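Guest slippers keep going gray and flat. Wash them or toss them?

Posted by Yuxi Zhong in Home & Laundry, Plermont board

Okay so we're a shoes-off house, and my in-laws come through every June with half the family, plus whoever they picked up along the way. I bought 30 pairs of those cheap white closed-toe slippers a while back so there would always be enough by the door. They looked great for one summer. Now the soles are gray, the toes have gone flat, and a few of them smell like a gym bag (sorry).

I tried one pair in the washer on warm and they came out shaped like bananas. The tag inside just says "Cui" and a size, no washing symbols at all, so no help there. Is there a way to clean these that doesn't wreck them? And how do you all store them between visits? Mine are in a heap in the bottom of the coat closet with the umbrella and the dog leash, and I'm pretty sure that's half my problem.

Also my mother-in-law notices EVERYTHING, so please don't tell me to just use socks.

11 replies hidden by moderator -- showing the most helpful

Amedeo Caputo
just use socks

Chunhua Cheng
Ha, ignore that one. I've been doing the slipper thing for years and went through the banana stage too! The warm water is what got you. A lot of the cheap ones have a layer of foam or cardboard glued in the sole, and heat loosens the glue, then the spin cycle bends the whole thing and it dries that way.

Bend one in your hands first. If it creases and stays creased, there's cardboard in there and you can only spot clean it. If it springs back, you can get it wet. My routine goes like this:

1. Knock the grit off outside, sole to sole. Do this before any water touches them or you'll be rubbing mud into white fabric all afternoon.

2. Mix a squirt of dish soap into a bowl of cool water and go over the soles with an old toothbrush. Gray soles usually come up fine. For the really stubborn marks I make a paste with baking soda and leave it on while I do the rest.

3. Wipe with a clean damp cloth until it stops foaming. Don't skip this, leftover soap grabs dirt like crazy.

4. Stuff the toes with a rag or paper towel and dry them flat, out of the sun. I give mine 2 full days, even if they feel dry sooner. This is the step that fixes the flat toes, by the way.

5. Once they're bone dry, put them away in clear plastic bags, so you can see what you've got without opening everything. Keep plastic bags away from little kids, obviously. 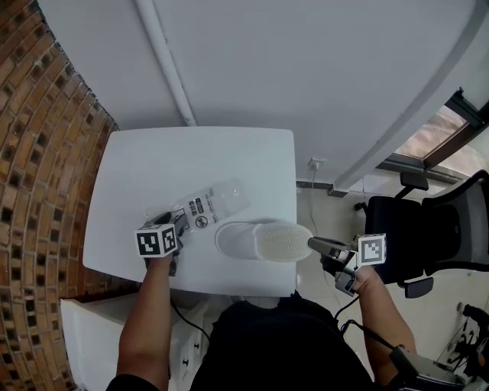

6. Stand the bags up in a box, sorted by size, and put the box on a shelf. Not the closet floor! I use 8 to a box because that's what fits, and I write the sizes on the lid.

If a pair still smells after all that, let it go. I've tried the freezer, I've tried vinegar, and it always comes back the minute a warm foot goes in.

Jihad Sabbagh
Agree with Chunhua on the drying. One thing I'd add -- buy the next batch in dark gray. My wife held out for white for ages and now she's the one telling people to switch. Same slipper, and you don't see the soles at all.

Yuxi Zhong
Bend test done, most of mine spring back! The banana pair is in the trash. Toothbrush is out and I'm starting on the soles tonight.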